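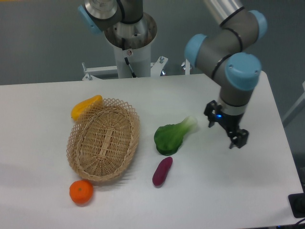 Fomden, August

Home Food Growing Places Back issues

The glorious nuisance of a late-summer glut
By Archana Maurya | August
86 shares 39 comments

By mid-August the doorsteps of Fomden have begun to fill up. A carrier bag of runner beans hangs from a gate. Three marrows sit on a wall with a note reading PLEASE. I grew up in a flat with one windowsill and a pot of mint, so the first time I saw this I thought the whole town had gone mad, and I wanted to live here immediately.

The allotments at Wonanico Lane run down a long slope behind the railway, and on a Sunday morning in a warm spell it's hard to get along the main path for wheelbarrows. Everyone is picking and everyone is trying to give something away. I went down for an hour and came home with beetroot, a cauliflower the size of a football and enough chard to stuff a pillow (I didn't, though I did wonder).

Naveen Srivastava has had a plot near the bottom gate since his children were small, and he is firm on the subject of courgettes. Two plants will feed a family. He grows five. "You sow a few extra in case of slugs," he told me, "and then the slugs go next door."

He picks them at finger length, before breakfast, and slices them raw with lemon and a lot of black pepper. I've made it four times since. The bigger ones get grated, salted, squeezed hard in a tea towel and fried into fritters with gram flour and green chilli, and if you have a hot pan and somebody to pass them to, they never reach the table.

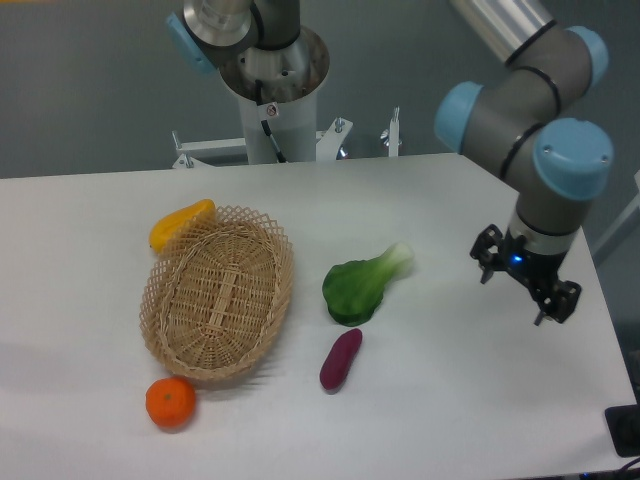

What to do with the rest of it

Beans freeze well if you're quick. Top and tail them, give them a minute in boiling water, then straight into cold, and spread them on a tray so they don't freeze in one great lump. Tomatoes are even easier. I roast the split ones very slowly with garlic, rub them through a sieve and put the sauce away for November, when a spoonful smells so strongly of August that I tend to stand there with the lid off.

Then there is pickle! Naveen's family recipe is called Tyagi after the neighbour who gave it to his mother, and it takes nearly any vegetable you throw at it — cauliflower, carrot, turnip, the last odd radish. You need mustard oil, crushed mustard seed, chilli, jaggery, vinegar and a sunny sill. He makes it by the bucket and weighs the vegetables out at 800 grams to a jar, which he says is as much as you can push in with a wooden spoon.

I left with a jar of last year's, dark and sharp and properly hot. I'd meant to save it for guests. It went in a week, mostly on cheese on toast, and I've since bought my own mustard oil and asked for a place on the allotment waiting list.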